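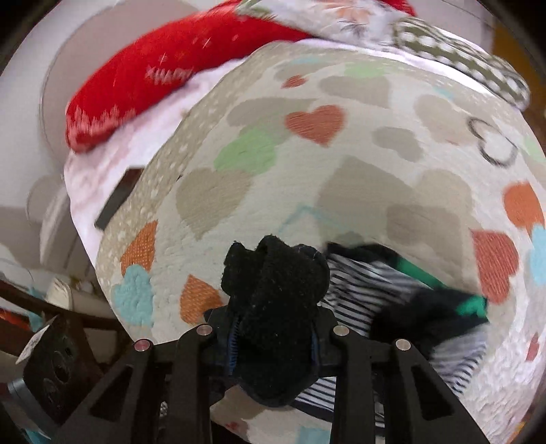 How do you keep fleece from pilling in the wash?
Turn it inside out and wash it cold, with nothing that has a zipper.

Tomomi Shimada wrote:
> I wash fleece blankets with everything else, socks too.
> Am I ruining them?

Oh Tomomi, not ruined! But black fuzzy socks shed like crazy, and pale fleece grabs every bit of it (ask me about August). I do socks with the dark stuff now, and the blankets go in alone on gentle, no softener. Low heat after, or just hang them over a door!

Ruba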